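notes for the Friday slot – 20 mins incl questions, don't overrun like last time

START
skip the long hello. name, Tredar, I look after the teaching side, Seo-ah Gil runs the data side and is in the second row so ask her the hard ones.
One line to open: showing is quicker than telling. Then pause. Then get on with it.

WHY SHOW AT ALL
- old way: someone writes down every move. fine in a factory, same part, same place, all day
- homes are not that. Bags, sponges, bits of netting. Nothing keeps its shape
- try writing down how to pick up a carrier bag. Ask the room?? (only if they look awake)
- so a person does the job, we record it, the robot learns from the recording

THREE WAYS, quick
1. grab the arm and push it through the job. Good for slow stuff. Your own hands get in the way of the view and the arm is heavy by lunch
2. remote control. Sit at a desk, drive it with sticks or a second arm. Good when the place is nasty or far away. Feels like threading a needle in oven gloves – say this, it got a laugh in March
3. leave the arm at home, hold the gripper yourself. Most of today is about this one 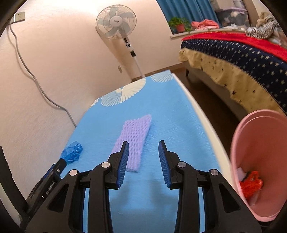

- no arm to ship, no bolting anything down. Goes in a rucksack
- works in a proper bedroom with a proper bed in it, you don't have to build a pretend one
- the view is from the hand, so what the robot gets later is close to what it learnt from. Say this slowly, people miss it
- downside: a wrist does things an arm can't. If you twist round the back of something the robot may have no way to copy you. We throw those out

THE JOB WE PICKED
tidying light rubbish off a table into a bin. Sounds dull. Picked it becuase it's dull, everyone knows what finished looks like.
Soft things are the trouble. A mesh sleeve gives when you squeeze, a thin bag slides and puffs up and changes size on you. A block stays a block.
Kwok asked for hard blocks first. We did them, robot looked brilliant, learnt nothing useful. Be polite here, they may be in the room.

NUMBERS (one slide, don't read it all out)
- target was 2,000 demos
- we recorded 3,376 in the end, before any sorting
- 2 people did the first batch, same height, same habits, and it showed. The robot came in from the same side every time, even when the bin was somewhere else
- lesson – mix up your people early

ONE HAND OR TWO
started with one gripper. Easier to teach, easier to line up the recordings.
Then went to two, mostly to see what would happen. Things you get:
- one hand can wait while the other lets go
- people stop putting things down halfway
- it's faster for the person, not always for the robot
Things you lose: timing. Left and right have to share a clock. Skornico's sync box was fine till someone unplugged it, then a whole afternoon gone. (don't name who)

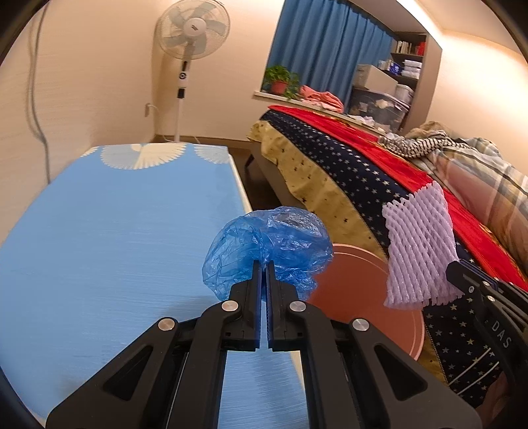 Waiting is a thing you have to teach as well. People do it without thinking, one hand hangs about while the other finishes. In the recording it looks like nothing is going on and the first clean-up script cut it all out. So the robot never waited. Both hands went for the bin together and banged into each other. Took us far too long to spot.
Fix was boring, keep the still bits, trim only the very start and very end.

TIPS FOR ANYONE STARTING
- move slower than you want to, but not stupidly slow
- don't fix a bad grab off camera. Let go, try again, keep recording
- keep some of the fumbles!! robot needs to see how you get out of a mess
- move the bin between goes
- stop when your thumb hurts, tired demos are rubbish demos
- write down who did which one. Mesuner's form is ok, a notebook is ok too

LIKELY QUESTIONS
how many demos do I need – depends on the job, sorry. Start small, train, look at what it gets wrong, record more of that
can my kids do it – small hands struggle with the trigger
is remote control dead – no, still use it for checking and for rescuing a stuck robot
cost – send them to Seo-ah

if time left, play the clip with both arms crashing. Sound OFF. If not, thank the room and get off, the next speeker needs the laptop at ten to.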